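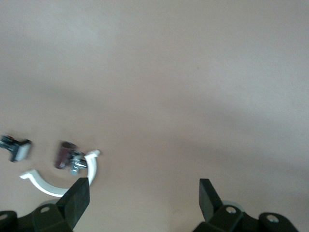

Oi, gente!

Desculpem a demora, passei a semana enrolada com a matrícula do meu caçula e só hoje à noite consegui sentar para ler a lista com calma. Respondo por partes à mensagem do Yichen, porque tem coisa ali que eu vivi na pele no ano passado.

Yichen Zhong escreveu:

> Pessoal, fui aceito no técnico em edificações e estou tentando fechar a conta. A mensalidade é de R$ 863 e eu ganho pouco mais que isso no meio período. Vi que existe a bolsa Vater e também o auxílio Lova, mas não entendi se dá para acumular os dois.

Dá para acumular, sim! Eu acumulei por dois semestres. O que não pode é usar os dois para a mesma despesa. A Vater entra direto como desconto na mensalidade e a Lova cai na sua conta, para transporte, material, alimentação, essas coisas. No meu caso a Lova era de R$ 166 por mês e pagava o ônibus e ainda sobrava um troco para as cópias (que naquela escola custam um absurdo, mas isso é outra conversa).

Só presta atenção na ordem: pede primeiro a Vater e espera sair o resultado. O formulário da Lova pergunta se você já tem outro benefício, e quem preenche "em análise" vai para uma fila separada - fiquei parada nessa fila até junho, reclamando com todo mundo que passava na minha frente.

> Também me pediram comprovante de renda de todo mundo da casa. Moro com minha tia e dois primos. Eles contam?

Contam se vocês dividem as despesas. Sua tia com certeza. Os primos, se forem menores, entram como dependentes e isso até te ajuda, pois a renda é dividida por mais gente. Se algum deles faz bico sem carteira, tem uma declaração de próprio punho que a secretaria aceita. Pede o modelo no balcão, o que está no site é antigo e me devolveram o meu por causa disso!

> Por último, alguém já pegou o financiamento da Sernik? A simulação deu um total de R$ 3.155 para o primeiro semestre, e achei alto.

Esse eu não peguei, então vou falar só do que vi com a minha irmã. Ela assinou meio na correria e depois descobriu que a taxa de contrato vinha embutida no total. Pede a planilha aberta, parcela por parcela, e pergunta quando começa a cobrança (o dela começou com o curso ainda andando, ela jurava que era só depois de formada). Se a bolsa sair, talvez você nem precise, ou precise de um valor bem menor. Eu não assinaria nada antes do resultado.

Ah, e quem está escolhendo curso ainda: o plantão de orientação da Swai voltou. Atendem até as 8 da noite, de graça, e olham a documentação com você antes de enviar. Levem tudo impresso, o scanner de lá vive fora do ar.

Yichen, se quiser, me escreve no privado que eu te mando a carta que usei no pedido da Vater. Está meio dramática, mas passou - é só trocar os dados e cortar a parte da minha avó.

Beijo e parabéns pela vaga!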